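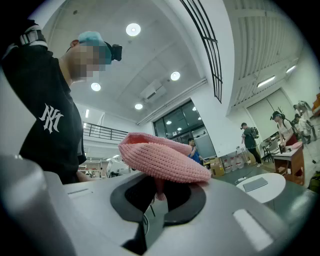 Laundering shared cloths in a community facility: wash temperature, softener and storage

Rurnungate Community Help - Housekeeping and Facilities
July
Posted by Rurnungate Hall Office
4 minute read

Our organisation manages a hall with a kitchen, a craft room and a small meeting room, each of which is hired out by the session. We supply reusable cloths to all hirers. Most are cotton, either woven or knitted, and a smaller number are microfibre. They are collected in a lidded tub at the end of the evening and washed together on a warm cycle.

Over the past year the cotton cloths have become noticeably less absorbent. They push water across the bench before taking any of it up. A stale odour also returns within minutes of a freshly laundered cloth being dampened. Our present practice is to use a full scoop of Skustirik powder and a capful of softener in every load.

We would be grateful for guidance on the following matters. Is the loss of absorbency permanent, or can the existing stock be recovered? Should the knitted cloths be washed apart from the woven ones? Is there a preferred method of keeping kitchen cloths out of the craft room, where they have begun to appear with some regularity? Our budget for replacement is limited and we would prefer to retain what we have. Please quote thread 3447 in any correspondence with this office.

Delatura Linen Services

The symptoms described are consistent with a build-up of softener and undissolved detergent. Softener leaves a coating on the fibre, and that coating is the usual cause of water running off a cotton cloth. The condition is generally reversible.

We recommend that softener be discontinued for all cloths, including the microfibre. The existing cotton stock should then be put through 2 consecutive hot washes at the highest temperature permitted by the care label. Use a half dose of powder in the first and none in the second. If suds are still visible at the end of the second wash, run a further rinse. Do not overfill the drum - a load that fills it to the top will not rinse properly, whatever setting is chosen.

Knitted cotton may be washed with woven cotton of a similar colour. It will shrink somewhat in a hot wash and should be pulled back into shape by hand before drying. Microfibre must be kept separate from cotton at all times, as it collects lint that cannot easily be removed afterwards. It should also be washed at a lower temperature, and should not be ironed.

The lidded tub is, in our opinion, a contributing factor to the odour. An open mesh bag or a ventilated basket is preferable where cloths are to be left overnight. Where a same-day wash cannot be arranged, used cloths should be rinsed in cold water, wrung out and hung until the load is ready. 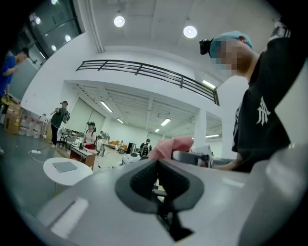

Drying deserves more attention than it commonly receives. Cloths should be hung singly, opened out, on a rail or line with air passing on both sides. A cloth left draped over the top edge of something, as the pink one is in the photograph, is lying against a surface on its inner face and will dry more slowly there. The same applies to cloths left over taps and oven handles. In winter we would allow a full night on an indoor airer, with a window ajar if the building's security arrangements permit it. Cloths should be completely dry before they are folded and put away.

Kırmızıgül Kitchen Co-operative

We agree with the advice above regarding softener, and would add a comment on the question of rooms.

Our premises adopted a colour system some time ago. Each area is assigned one colour, and the allocation is displayed inside the cupboard door. In our case pink is reserved for tables and craft surfaces, green for food preparation and blue for washrooms. The particular colours are of little consequence provided that they are never changed. We did alter ours on one occasion and do not advise it.

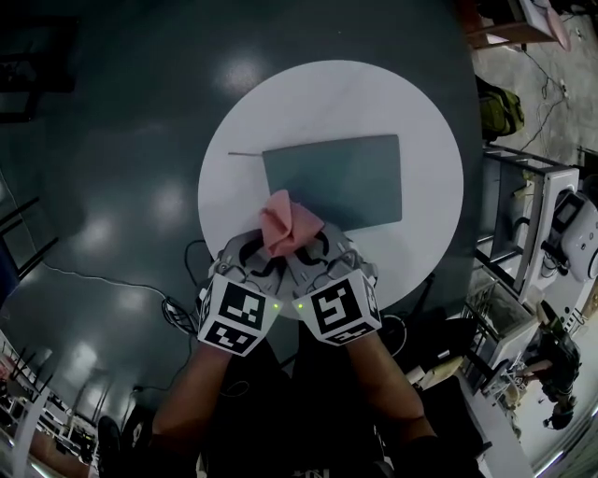
A pink cloth held above a white board on a round, dark table.

Coloured cloths should be washed on their own for the first few loads. We purchased a carton of 1000 for our several sites and found that the darker shades continued to release dye for longer than the supplier had indicated. A later carton of 4000 was shared with neighbouring groups, which lowered the unit price considerably but left us with a storage problem that has yet to be resolved.

Hirers should receive the colour chart with their booking confirmation. We also print it on the back of the key tag.

rurnungate_west

Vinegar in the rinse. Works for us. Check your machine's manual first as some makers advise against it for the rubber seals.

Contact Rurnungate Community Help | © Rurnungate Community Help | Back to top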